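Prakero Two-Arm Club Bench
Home > Classroom > Benches and kits > Two-arm

By the club shop at Nastmont
Page last updated 18 May 2020

I've run the after-school robotics club at Nastmont long enough to have opinions about benches, and the Prakero is the one I ended up wanting to sell. We started with one for our own kids. Then a couple of other clubs came by during the April regional, saw it, and asked where they could get the same thing, and now there's a page for it and I'm the one writing the page. So hello!

What it is: a table-height bench with two arms on the front edge, a camera on each wrist, and walls on the left, back and right so parts stay put when somebody gets a joint limit wrong (somebody will get a joint limit wrong). You program both arms from one laptop. Our kids are mostly ages 12 to 17, and the younger ones are picking things up with it by their second meeting.

What comes in the crate

Two arms with grippers, mounted and cabled
Two wrist cameras and brackets
Bench top and three side panels
Front beam, drilled
Power supply with a stop button on a long lead
A bag of spare cable ties (you'll use them)
The Girkix lesson binder, 9 lessons

Not in the crate: a laptop, and stuff for the arms to handle. I'd get that from the junk drawer. Pens, little boxes, a cheap organizer, an old wallet, a cup. I tried the foam practice blocks that everybody sells and the kids were bored of them in one afternoon. Ordinary desk clutter is a much better workout for a gripper and it costs you a trip around the house.

Setting it up

Get two people for the crate, it's 55 pounds and awkward. The beam goes on first, then the top, then the arms, then the side panels. Do NOT put the panels on before the arms, I did it that way the first time and had to take everything off again to reach the back bolts. Give yourself a whole evening. After that there's a calibration routine for each arm and one for the pair, and the pair one needs redoing any time you move the bench. Ours lives in a corner now and we leave it alone.

Cables run along the outside of the arms. I know some people hate this. I like it for a class, you can see what plugs into what, and a kid can swap a camera lead without opening anything up. Leave slack at the elbow and at the wrist, more than looks right, and check the ties before each session.

How we use it in class

The binder starts with one arm and stays there through lesson four. I'd stick with that even if your group is itching to run both. Once they do get to two arms, the job my club keeps coming back to is desk tidying, where each pair of students writes a routine and we run them all in turn on the same table.

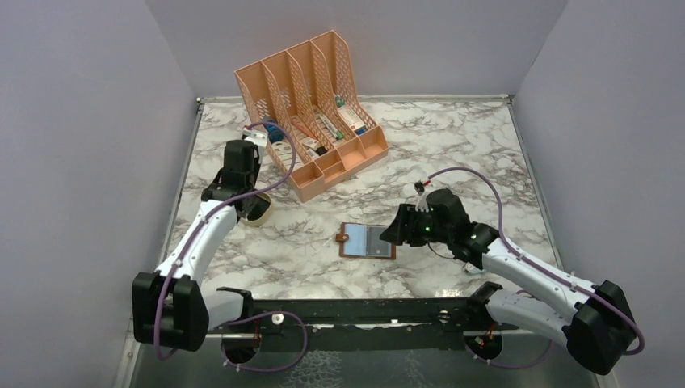

Scoring is up to you. We give points for an item ending up in the right slot, take some off for drops, and stop the clock if the two arms touch. The Tarar league rules are close to that if you want something official, and the bench fits their table size without changes. Thin things like pens are hard! Anything with a flap is harder, and I'd save it for the spring when they've got some patience.

The bench top comes in plain white or the marble pattern. Get the marble if you don't mind the look. I think it hides scratches better, and my students say it makes their vision code work for its living, so they complain about it constantly.

Price and shipping

Ask me for a quote, it depends on where you are. To hold a bench I take a $500 deposit, refundable until the crate leaves here. Lead time is roughly 2 months right now. School purchase orders are fine.

Spares (gripper fingers, camera brackets, cable sets) are on the Parts page and those ship the same week. If you're buying for a new club I'd add one extra set of fingers to the order. We went through ours in the first semester.

Related items
Girkix lesson binder, extra copy
Prakero camera bracket, single
Prakero cable set, left or right
Rolling base for club bench (back-ordered)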